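Lemon Balm FAQ

Questions we get at the Brudlow stall and by email, answered in one place finally. Written by Sinéad Gilmartin with corrections from Welington Batista, who grows most of what we sell. Last updated July 27, 2025. If yours isn't here, email. Replies slow in summer, sorry.

What is lemon balm?

Melissa officinalis. Perennial herb, mint family. Soft crinkled leaves, lemon smell when you rub them, small white or pale yellow flowers later in the summer. Native to southern Europe, western Asia and parts of North Africa, now growing wild in plenty of other places. Not the same plant as bee balm (that's Monarda) and not lemon verbena either. People mix the three up every week.

Why Melissa?

Greek for honeybee. Bees like the flowers. Beekeepers used to rub the leaves on the inside of empty hives to bring in a swarm. It has been grown and used as a medicinal herb for 2,000 years and more, so there's a lot of old writing on it, not all of it useful.

What was it used for traditionally?

Mostly nerves, sleep and upset stomachs. Also low mood, fevers, insect bites. Medieval monks and nuns put it in cordials. Carmelite water is the famous one, lemon balm plus angelica and lemon peel and some spices in alcohol. Traditional use tells you what people tried. It doesn't tell you how well it worked.

And does it work?

Some small studies on mild anxiety and sleep, a few on cold sores with a cream. Results are mixed but a few look decent. Doses and extracts differ a lot from one study to the next so hard to compare. A cup of tea is much weaker than the extracts they test. I drink it because I like it.

Is it safe?

As a food or a tea, for most adults, yes. Check with a doctor or pharmacist first if you:

take thyroid medication or have a thyroid condition
take sedatives or anything that makes you sleepy
are pregnant or nursing
have surgery coming up
want to give it to a small child

Some people get a headache or nausea from larger amounts. If you do, stop. We sell plants and dried leaf, we can't advise on your prescriptions. Please don't send us your medication list, it happens more than you'd think.

How do I make the tea?

Fresh: small handful of leaves, tear them, hot water, cover the cup. Ten minutes. Dried: two teaspoons a cup, same time. Do cover it, the lemony part is in the steam. Honey if you want. Cold is good too, leave fresh sprigs in a jug in the fridge overnight.

My tea tastes of nothing. Why?

Old leaf, usually. Dried lemon balm loses its smell faster than mint or sage. Ours is best inside six months. Crush a bit between your fingers and if there's no lemon, compost it. Other cause is leaf cut too late, after flowering it goes a bit soapy.
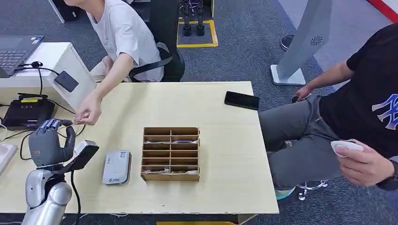 Pick just before the flowers open, in the morning once the dew is off. Cut the whole stem down to a couple of inches above the soil. Plant looks terrible for a week then comes back. You can get two cuts a year that way, three in a warm spot.

How do I dry it?

Small bunches, upside down, somewhere dark with air moving. Or loose on a screen. Leaves bruise and go black if they're piled up, so thin layers. A dehydrator is fine, lowest setting, 93 degrees Fahrenheit is what we run ours at. Hotter and the smell goes. It's ready when the leaf crumbles and the stem snaps. Jar, lid, cupboard.

Can I freeze it?

Yes. Chop it, ice cube tray, top up with water. Good for drinks and soups, the texture is gone so no use as a garnish.

Seed or cuttings?

Both work. Seed is tiny and wants light, press it on the surface and don't bury it. Can be slow, give it three weeks before you give up. Cuttings root in water on a windowsill. Dividing an old clump in spring is easiest of all, spade through the middle, replant both halfs, water.

Where does it like to grow?

Sun or part shade. In hot places afternoon shade keeps the leaves from scorching. Ordinary soil, not soggy. Don't feed it much, rich soil gives you big floppy leaves with less smell. Give each plant 2 feet. They fill it.

Will it take over my yard?

It can. It doesn't run underground the way mint does, the clump just gets wider. Seed is the problem. Let it flower and set seed once and you'll be pulling seedlings out of the path for years. Cut it back as the flowers fade or keep it in a pot. Some areas don't want it planted near wild land, so check local advice.

What size pot?

At least 8 inches across, bigger is better. Needs holes. Pots dry out quick in July, check daily. Repot every second spring.

Does it survive winter?

Roots yes, in most places. Top dies down and you'll think you killed it. Leave it alone. In very cold areas put some mulch over the crown. Pots are more at risk than plants in the ground, move them against a wall.

White powder on the leaves?

Powdery mildew. Common late in the season, worse when it's crowded or dry at the roots. Cut the plant right down, bin the bad leaves, water the soil and not the foliage. New growth normaly comes in clean. Don't make tea from mildewed leaf.

Does it keep mosquitoes away?

The plant sitting there, no. Crushed leaf on skin might help a little for a short while. Try a patch of skin first, it can irritate. I wouldn't rely on it.

Which varieties do you have?

Three right now.

Grundwood: the plain green one, ours from saved seed. Strongest for tea. Up to 49 plants a tray if you're buying plugs.
Cáceres: Welington's selection, smaller leaf, sharper lemon, handles heat. Slower to bulk up.
Lendine: yellow splashed leaves, pretty, mild flavor. Scorches in full sun. Any shoot that comes up all green, cut it out.

Can I cook with it?

Yes, add it at the end. Heat flattens it. Fruit salad, fish, green salads, chopped into butter, in place of some of the basil in a pesto. Shortbread is good. Use more than you'd think.

Is the essential oil the same thing?

Same plant, very concentrated, and expensive because the leaf holds so little of it. Cheap bottles are often blended with citronella or lemongrass. Read the label. Don't drink it. Dilute it in a carrier oil before it goes on skin. We don't sell it.

Do you ship live plants?

Spring and fall only. Too hot in between and they arrive cooked. Dried leaf and seed go out all year, orders packed twice a week. If a plant turns up damaged, send a photo within three days and we'll replace it or refund you, whichever you prefer.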